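**Test kitchen: corn muffin batch 21**

The Mallham kitchen reran the corn muffin recipe with less sugar and a longer rest. Batter stood for 21 minutes before baking. Tops rose higher and the crumb held together when split. 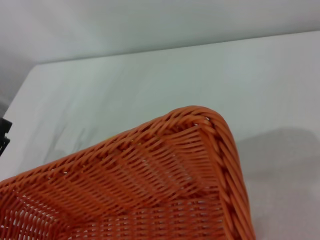
Buttermilk stays at 148 grams per half batch – more than that and the centers sink. Fouzia Magsi will test a version with coarse cornmeal in March. Send your own results, with pan size and oven setting, to the Carska recipe desk.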